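Weigh your beans, please

I held out against kitchen scales for years. My gran cooked by the handful, my mum cooked by the mug, and I thought weighing things was for people who iron tea towels. Then I made sweet red bean paste for 20 people one August and it came out like soup, and I've been a bit of a bore on the subject ever since. 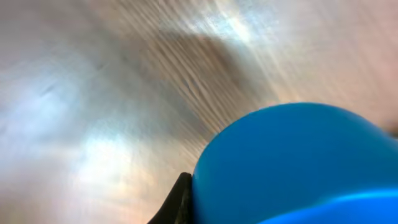

A mug of dried beans isn't a measure, you see. Small ones settle tightly and big ones leave gaps, and my idea of a level mug is my friend Loan Lâm's idea of a heaped one (we've argued about this, at length, over pudding). Grams don't care who's pouring. I put the bowl on first, zero it, then tip the beans in a bit at a time – and I slow right down near the end, when one careless shake can put you well over.
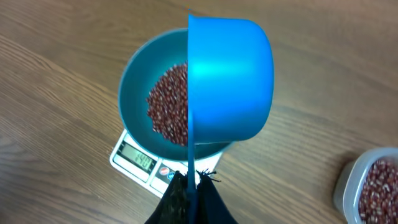

In defence of the scoop

None of this means giving up the scoop! I love a proper deep one with a decent handle, and pouring straight from the bag is how you end up finding beans under the fridge at Christmas. I just don't trust it to do the sums. Let it carry, let the scale count, and keep both out on the worktop where you'll use them. 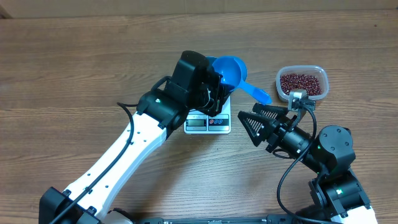
Blue scoop and a small digital scale on the wooden table.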